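Kosmas Vrettos Would Like You to Stop Apologizing for the Weather

The Yoo is a guesthouse on the hill side of Andville, and for most of the year it does what guesthouses do. In February it does almost nothing, and Kosmas Vrettos, who runs it, has come to regard the month as his specialty.

"Anyone can sell July," he says, pouring coffee at 10 a.m. in a breakfast room set for two. "July sells itself and then leaves sand in the shower."

Vrettos took over the place after a career in freight insurance, which he describes as good training for hearing people explain how something got broken. He had expected to close for the winter like every other lodging on the street. Then the boiler contract turned out to run twelve months whether he did or not, and he decided that if he was going to heat the building he might as well have someone in it to complain that it was cold.

The first off-season, he sold a grand total of 200 room nights between November and the end of March. The second, he sold 262. He gives me these numbers with the pride of a man announcing a moon landing.

"At this rate," he says, "I will be comfortable when I am a hundred and six."

What do people come for? The ferry to Gremeck stops running in the fall. The museum opens by appointment, and the person you make the appointment with is often in Florida. Vrettos has thought about this and believes the answer is that they come to be left alone in a place where they have no chores.

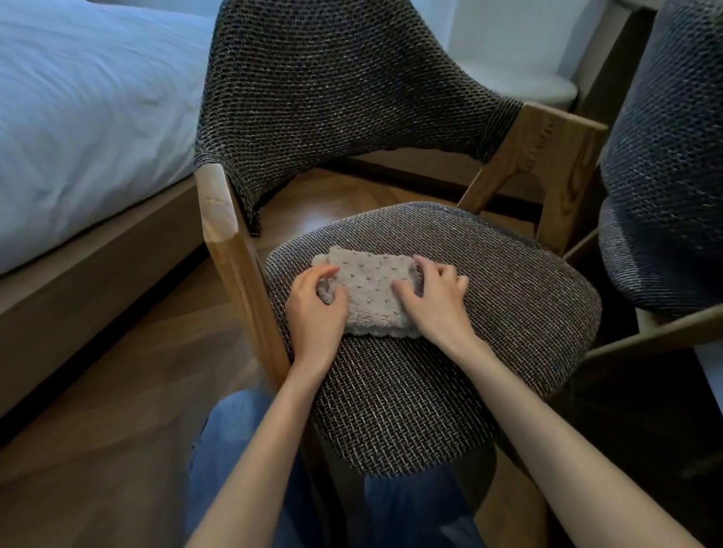 Gyu-bin Hyun disagrees, and told me so on the stairs before I had found my notebook: people come because the rooms are cheap, they stay because the bakery is good, and all the talk of solitude was added later by the management. She has stayed at the Yoo four winters in a row and has never once, she added, wanted to be left alone.

Vrettos accepts this with a shrug. "Gyu-bin wants company and a discount. I can usually manage one of them."

His sales pitch has changed over time. The early website promised "bracing coastal walks," and he got letters. One couple wrote a full page on the word bracing. Now the winter page says that it will probably rain, that the wind comes straight off the water, and that dinner in town ends at 8 p.m. whether you have finished or not. Bookings went up the month he rewrote it.

"People don't mind bad weather," he says. "They mind being told it's good weather."

He charges less in winter, though not as much less as guests feel he should. There was a period when he tried a package deal, with a tasting menu from a restaurant called Burnivix and a guided walk along the seawall. The restaurant closed the same week the brochures arrived. He had ordered 748 of them, a quantity he can't explain, and he still writes his grocery lists on the backs.
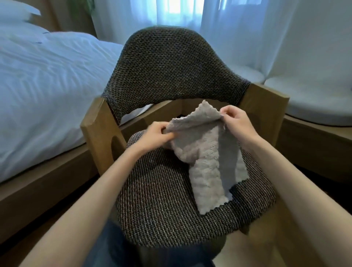 Getting a room ready at the Yoo.

The part of the job he likes best is breakfast. In summer it runs in shifts and he barely learns a name. In winter the guests drift down when they feel like it, and by the third morning they have started on each other's marriages. He has heard, over eggs, the outline of a divorce, a plan to breed alpacas, and a long defense of a brother-in-law who did not sound worth it.

"I never offer advice," he says. He then tells me the advice he gave about the alpacas.

I wanted to know if the quiet ever gets to him, those weeks when the only car on the street is his own. He says he took up the accordion one January and put it down again the same January, at the request of Room 3.
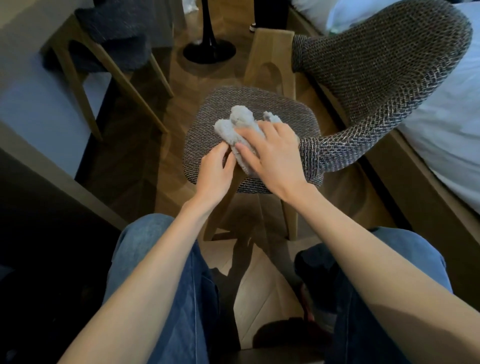

Would he ever close for the winter after all?

"Ask me when the boiler contract is up. I've grown fond of it, which is a terrible thing to say about a contract. My accountant, So-yul Ra, has stopped bringing up the subject. She just sighs and turns the page."

He walks me out past the coat hooks, pointing out the draft in the hall as if it were an original feature. It has started to rain. He doesn't apologize for it.

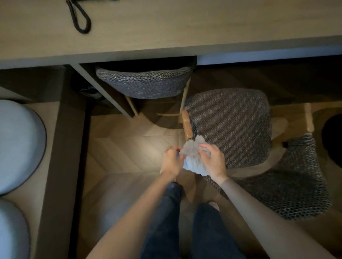
Between guests, off-season.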